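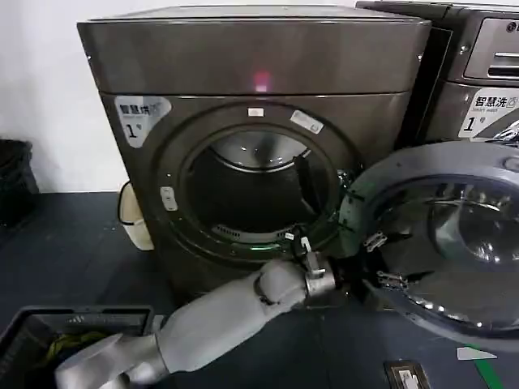 Stendine will open its rebuilt shared laundry service to residents of the Tastby housing complex on August 14, 2022. The service replaces coin-operated equipment in the ground-floor laundry rooms with paired front-loading washers and dryers, and introduces a single numbering system for all machines. Washer and dryer in a pair carry the same number, printed large on a sticker on the front of each: the dryer marked 智慧烘 with a "1" belongs with the gray washing machine marked 智慧洗, "Smart wash", also "1". Residents book the pair under one number and move the load from one machine to its neighbor.

The complex has 341 apartments in two buildings, Rastogi and Zetbridge. Both are served by the new rooms. The previous arrangement kept washers and dryers in separate rows, with washers numbered from the door and dryers numbered from the far wall. A review completed in June found that most of the fault reports filed in the preceding year gave either no machine number or a number that could refer to two different appliances. Repair visits were repeated as a result.

**Equipment and layout**

A total of 11 washer-dryer pairs have been installed, six in Rastogi and five in Zetbridge. Numbering runs from 1 to 11 across both buildings, so no number occurs twice on the property. Signs at each entrance list the numbers inside.

Dryer doors are round and open to the side. Loading is from the front, directly into the drum. Residents are asked to open the door fully before loading, to keep garments with long ties or straps in a mesh bag, and to check the door rim for socks and small items when unloading. A door that has not latched will prevent the cycle from starting. In trial operation this was the most frequent cause of calls to the service line, ahead of payment errors.

The lint filter must be cleared after every drying cycle. A bin for lint is mounted beside the exit in each room and is emptied daily. Lint should not be placed in the sinks or floor drains.

**Baskets and personal items**

Baskets may be set on the floor next to the machine while a booking is in progress. The walkway must stay clear. Baskets left after the booking has ended will be moved to the shelf by the entrance and kept there for seven days. Finished loads may be removed by the next user once 15 minutes have passed from the end of the cycle - a basket should be left at the machine for this purpose.

Detergent is not supplied. Liquid and powder are both accepted in the washer drawer. Dye, bleach tablets and any product containing solvent are not permitted. Items that have been in contact with fuel, paint thinner or cooking oil must not be put in a dryer, including after washing.

**Booking and charges**

Bookings are made in 80-minute blocks, one block for the washer followed by one for the dryer of the same number. Each apartment may hold two future bookings at a time. An unused block is released 10 minutes after its start. Charges are added to the monthly housing statement, and the rooms no longer accept coins. Residents who do not wish to book online can use the paper sheet in either lobby - entries are transferred to the system each morning.

During the trial period, 1133 cycles were completed in the Rastogi room. Findings from the trial led to two changes before the general opening. Block length was extended from 60 minutes, which proved too short for bedding, and the number stickers were moved to the upper part of the machine fronts, where they remain readable while a door stands open.

**Fault reporting**

Faults are reported by machine number and type, for example "dryer 4". Reports can be made through the booking page or by telephone to the Stendine service line. A machine out of use is withdrawn from booking, and its partner stays available. Residents holding a booking for the withdrawn machine receive a message with the nearest free alternative.

The remaining coin-operated units in Zetbridge will be removed once the new room is in use. Unspent laundry tokens can be exchanged at the Tastby management office during regular opening hours. The amount is credited to the next housing statement.

**About Stendine**

Stendine plans, installs and maintains shared laundry rooms for apartment buildings and student housing. Press inquiries are handled by the Stendine communications desk.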